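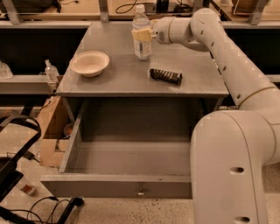 Lizeth Palomino: I reran your numbers and I don't think the policy has learned to put anything in a drawer. I think it has learned to hold a bottle. Can we reopen this?

Status changed: Closed to Open
Component: evaluation / long-horizon tasks
Title: Success rate on "bottle into drawer" too good

Eleni Shehu: Reopened, with the enthusiasm you'd expect. For the record, the task has four stages: open the drawer, grasp the bottle, put the bottle in the drawer, close the drawer. The scorer gives a success when the stage predictor reaches stage four. Which part do you object to?

Lizeth Palomino: The part where the predictor decides. In Vemorance the stage predictor and the policy share an encoder. The policy gets confident, the predictor gets confident, and everyone goes to lunch. I went through the held-out set by hand. Of 40 episodes marked as successes, 27 end with a bottle in a closed drawer. The others end with the drawer open and the bottle still in the gripper on top of the table.

Eleni Shehu: All of the others?

Lizeth Palomino: All of them. It's very consistent. I'd call it a result if it weren't ours.

Eleni Shehu: Could be the grasp. The bottle is clear plastic and the fingers go on at the shoulder, just below the neck. If it slips, the policy may be waiting for a better grip.

Lizeth Palomino: Checked. Gripper width is steady in every one of the bad episodes and so is the wrist force. It isn't slipping. It's loitering.

Snežana Ristić: Jumping in from the data side. How long is the history window? If it's still the default, the drawer opening has fallen out of it by the time the arm is on the bottle. Then you have an open drawer, a held bottle, and no memory of how you got there. In the Tistwood demos we also had people start with the drawer already open, put the bottle back on the table and finish there. Same view, opposite instruction.

Eleni Shehu: Wait, the take-out demos are in the training mix?

Snežana Ristić: All 767 of them. You asked for "everything with a drawer."

Eleni Shehu: I did write that.

Log, Sunday, June 23, 2019
Test 1. Longer history window, same weights otherwise, fine-tuned overnight. Bottle goes over the drawer more often. Sometimes it then comes back. Not a fix – more of a change of mood.
Test 2. Take-out demos relabeled with their own instruction, default window. Loitering gone in the replays I've looked at. Scorer still says "success" before the release, so the scorer is wrong on its own account and would like a separate ticket.
Test 3. Both changes, plus a scorer with its own encoder. Trained on the Polák split only. Running.

Lizeth Palomino: Please don't put test 3 in the table until somebody has looked at the final camera image of each episode. I mean with eyes.

Eleni Shehu: Agreed. Dragica Petkov has the label tool open and says she'll do it if the bowl episodes can wait.

Dragica Petkov: What I said was that the bowl episodes will wait. Also, the label tool has no button for "holding it and thinking." I've been using "other."

Snežana Ristić: Keep using it. I'll split them out by gripper state afterward.

Eleni Shehu: Moving the scorer problem to a new ticket, blocked by this one. The December numbers used the same scorer, so I've put a note on that page too. Leaving this open until Dragica's labels are in.

Status: Open
Assigned to: Eleni Shehu
Priority changed: Low to High (by Lizeth Palomino)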